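Sep 20, 2019

Woke before the alarm and did the washing up from last night. Porridge, two cups of tea. Rain until mid-morning, so I left the bike and walked in.

The front office at Unditz has been getting on my nerves for weeks and I had promised myself I would do something about it before the autumn rush. It is mostly paper. Delivery notes from Ovico, returns from Shen, the yellow sheets that come with everything, and a pile of catalogues that are out of date. I started with the delivery notes. There were 163 of them to check against the ledger, and 11 had no signature. Put those on top of the pile to chase next week.

Threw out most of the catalogues. Kept one for the prices at the back.

After that I got on to the white table. For a long time it has had whatever came through the door put down on it, and then things get put on top of those things, and then somebody rings up and I am lifting boxes with the phone under my chin. I cleared it right down and gave it a wipe with the spray from under the sink. A few old pen marks came off, a few did not.

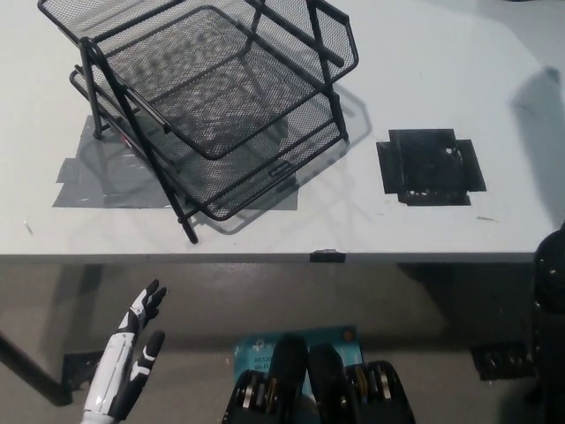 Page last changed: Sep 20, 2019

The wire mesh tray is on the grey tape now, and the square of black tape to the right of it is kept free. I like having the two trays one above the other. Post in goes in the top one and post out in the bottom one. I have not written anything for the little label plate on the front yet. I thought of IN and OUT but there is only one plate to write on, so it may have to be the name of the office or nothing at all.

The grey tape is not pretty. It is creased all over and the strips overlap any old how, with the edges going off in different directions. The black is neater in shape but it has white specks along one edge, and I had a go at those with a fingernail and gave up. Both can stay. If I start pulling tape up I shall be there all afternoon with a scraper, and I would sooner know where things belong than have a clean table for one day.

My plan is that parcels waiting to be collected go on the black square and nowhere else. We shall see how long that lasts.

Lunch was the rest of the soup. Sat by the window with it. The rain had stopped and the yard was steaming a bit.

In the afternoon I did the invoices. The Nodeo one came to 2,625, more than I had down for it, so I went back through the order and found I had missed the carriage and a second lot of envelopes. My mistake. Paid it and wrote the right amount in the book. Also ordered hanging files for the cabinet, as the old ones have lost their hooks and slide down to the bottom of the drawer whenever it is opened. They may take up to 11 days to come.

Shut up at five and walked home the long way, past the allotments. Bought bread, eggs and a cabbage. My shoulders ache from carrying catalogues to the bins.

Still to do: the bottom drawer, the shelf over the radiator, the box of keys – I have no idea what half of them open. The shelf can wait until November if it has to. I want the drawer done before the hanging files arrive.

Eggs on toast for tea. Bed early.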